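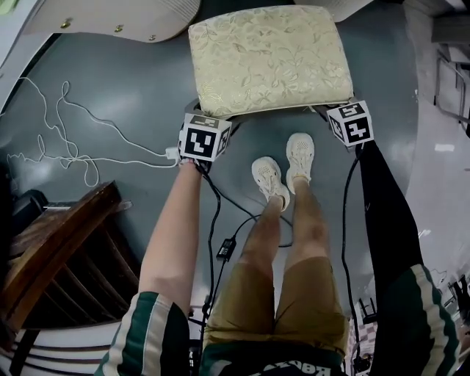 Doesn't a fan cool the room down, though, or why would we all own one? One of you asked me that on the way out of Ilia Hall last time, and I gave a lousy answer because I was trying to find my keys. So these notes are my second try.

Week 4: Moving air and feeling cool

A fan doesn't cool the air. If you shut a fan in an empty room and come back an hour later, the room will be a tiny bit warmer, thanks to the motor. Every bit of electricity it uses ends up as heat sooner or later. I know that sounds backward when you're sitting in front of one in September with your eyes closed, feeling great.

What it cools is you. Your skin warms up a thin layer of air right next to it, and your sweat makes that layer damp. Left alone, the layer just hangs around like a light coat. Moving air strips it off and swaps in air that's drier and (usually) cooler, so you lose heat faster and the sweat can evaporate. Evaporation does a lot of the work – more than most people guess in the opening quiz.

Now the catch. Once the air gets hotter than your skin, blowing it at yourself also pushes heat in. Sweating can still win for a while, but in serious heat a fan on its own isn't something to count on. Please read the section on heat illness in the course pack, page 162, even if you skip everything else. 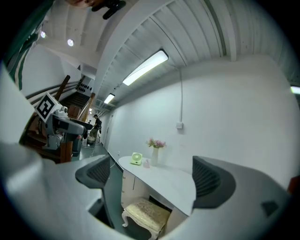
Distance matters a lot more than size. The stream coming off the blades drags the surrounding air along with it, spreads out, and slows down, so by the far side of the room there may not be much left to feel. That's why I'm fond of small fans used up close. Take the little light-green one on the white desk: pull up the stool and your face is nicely within reach of it, but I wouldn't ask a fan that size to do anything for a person over by the door. For a whole room you want a ceiling fan, or a window fan at night if it's cooler outside than in.

Compare the bills, too. The window air conditioner in my office draws up to 620 watts, and it really does take heat out of the room and dump it outdoors. A desk fan draws a small fraction of that. Run the fan, set the thermostat a bit higher, and see if you notice. (Turn the fan off when you leave. It has no one to cool!)

For next time

Read the Imano chapter on humidity. Skip the worked problem at the end, the units are a mess.

Bring a thermometer if you have one. We'll be in room 717, and it gets stuffy in there by 3 p.m., so dress for it.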